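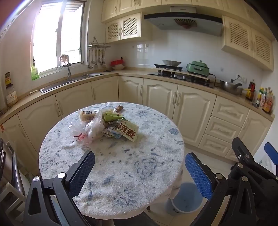
What is a hematoma?

A hematoma is a pool of blood that has leaked from a vessel and collected in the tissue around it. The trainee at Platcombe wrote this on the card, as the manual required, and filed it under bed 8.

The patient in bed 8 had one on the left thigh. It measured six centimeters at admission. The trainee drew around it in pen and noted the time. Two hours later the edge had passed the line.

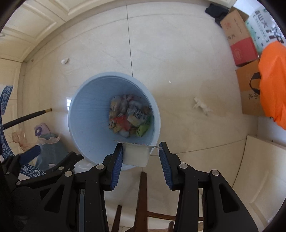

The second line was drawn in the same pen. The trainee called the ward desk at Hindside and read out both figures. The desk asked for the pulse. It was 31 above the admission value.

"Keep the leg raised," the desk said. "Keep the pen."

By morning there were three lines, and the skin had stayed inside the last one.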